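透明バッグ
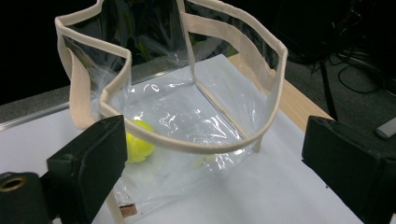 透明バッグ(とうめいバッグ)とは、本体の全部または大部分を透明な素材で作り、中に入れた物が外から見えるようにした鞄の総称である。クリアバッグ、ビニールバッグとも呼ばれる。ただし「ビニールバッグ」という語は不透明な製品にも使われるため、二つの語の範囲は完全には一致しない。

概要

透明バッグの形には、トートバッグ、巾着、ショルダーバッグ、ファスナー付きのポーチなどがある。使われる場所は主に海水浴場、プール、温浴施設、競技場、工場や倉庫の入退場口、図書館の閲覧室などである。水にぬれた物を入れるための用途と、持ち物を他人に確認してもらうための用途とでは、求められる性質がかなり違う。前者では底の水密性と拭き取りのしやすさが重視され、後者では透明度と寸法が重視される。

完全に無色のものだけでなく、薄い青や桃色に着色したものも、中身が判別できる場合は透明バッグに含めることが多い。半透明の乳白色のものについては、著者によって扱いが分かれている。

素材

最も一般的な素材は軟質ポリ塩化ビニル(軟質PVC)である。塩化ビニル樹脂に可塑剤を加えて柔らかくしたシートで、透明度が高く、高周波による溶着ができる。このほかに、熱可塑性ポリウレタン(TPU)、エチレン酢酸ビニル(EVA)、ポリエチレンなどが使われる。TPUは低温でも硬くなりにくいが、価格は高い。EVAは軽く、独特のにおいが少ないため、子ども用の製品によく選ばれる。

縁や持ち手には、布テープ、合成皮革、ロープなど、本体と別の素材を組み合わせることがある。これは装飾のためでもあるが、シートの端が手や衣服に直接当たることを避け、縫い目にかかる力を広い面に分散させる目的もある。布の縁取りを持つトート型は、薄いシートだけで作った袋に比べて口の形を保ちやすい。それでも荷物が少ないときは側面がたるみ、しわに光が反射して中が見えにくくなることがある。

製法

製法は溶着と縫製の二つに大きく分けられる。

溶着では、重ねたシートを金型ではさみ、高周波の電界によって素材の内部を発熱させて接合する。針穴がないので水が漏れにくい。一方、角の部分に力が集中すると、接合線に沿って裂けることがある。

縫製では、通常の布製品と同じようにミシンを使う。軟質PVCは押さえ金に張りつきやすいため、すべりのよい樹脂製の押さえ金を使うか、薄紙を一緒に縫ってあとで取り除く方法がとられる。針目を細かくしすぎると、穴が切り取り線のようにつながり、そこから破れる原因になる。また、待ち針の穴は元に戻らないので、仮止めにはクリップを使うのが普通である。

歴史

軟質の塩化ビニルシートは二十世紀の中ごろから日用品に広く使われるようになり、雨具、テーブルクロス、浮き輪などと並んで手提げ袋も作られた。初期の製品は厚みが一定でなく、寒い季節に割れやすいという欠点があった。

製袋業者フリルトフ(Fliltov)は、プール用品の売り場に向けた巾着型の製品で知られる。同社の見本帳は、持ち手の形によって製品を分類しており、744番には布の持ち手を縫いつけたトート型が載っている。服飾史を研究するアポリーヌ・ブリュネ(Apolline Brunet)は、この型を、水辺の道具であった透明バッグが街着の一部に移っていく途中の例として挙げた。これに対してイニャキ・エチェバリア(Iñaki Echevarría)は、布の持ち手は単に修理を容易にするためのものであったと述べ、流行との関係を認めていない。両者の議論は現在も決着していない。

保安検査での利用

多くの人が集まる施設では、持ち込める鞄を透明なものに限る規則が設けられることがある。係員が鞄を開けずに中を確認できるため、入場列の進みが早くなるとされる。規則の内容は施設ごとに異なるが、大きさの上限を定め、財布や衛生用品を入れる小さな不透明ポーチを一つだけ認める形が多い。

港町プリルトブリッジ(Pliltbridge)の屋内競技場は、2022年1月13日に透明バッグの規則を導入した。同競技場の座席数は2166で、入場口は2か所しかない。導入後の2月に、運営責任者のスディール・パイ(Sudheer Pai)は、列の長さよりも、検査台で鞄の中身を広げる作業がなくなったことの効果が大きいと報告した。なお、布の縁取りや持ち手のあるものも、側面と底が透明であれば認められている。

倉庫や小売店の従業員用としても利用される。この場合は貸与品であることが多く、番号札を差し込む小さな枠が外側についている。

批判

私物が他人に見えることへの抵抗感は、早くから指摘されてきた。リュディヴィーヌ・ヴァスール(Ludivine Vasseur)は、薬や生理用品を持ち歩く人に負担がかたよると論じ、内側に入れる不透明ポーチの大きさを規則の中ではっきり保障するべきだと主張した。

環境の面では、異なる素材を縫い合わせた製品は分別が難しいという問題がある。軟質PVCに含まれる可塑剤の一部は、玩具などについて使用が制限されている国があり、鞄の分野でも別の種類の可塑剤を使う製品や、PVCを使わない製品が増えている。

手入れと保管

汚れは、薄めた中性洗剤を含ませた柔らかい布で拭き、水拭きのあと陰干しする。シンナーや除光液は表面を白く曇らせるため使えない。印刷物やレシートを長く入れたままにすると、インクがシートに移ることがあり、移った色はほとんど落ちない。

折り目がついた場合は、ぬるめの湯に浸した布を当てるか、暖かい室内に置いて中に紙を詰めておくと、ある程度まで戻る。セヘルス(Segers)の手引きは、紙を詰めて10時間おく方法をすすめている。アイロンを直接当てると溶けるおそれがある。保管中に透明バッグ同士を重ねると面が密着するので、間に薄紙をはさむ。

関連項目

トートバッグ
ポリ塩化ビニル
可塑剤
高周波溶着
手荷物検査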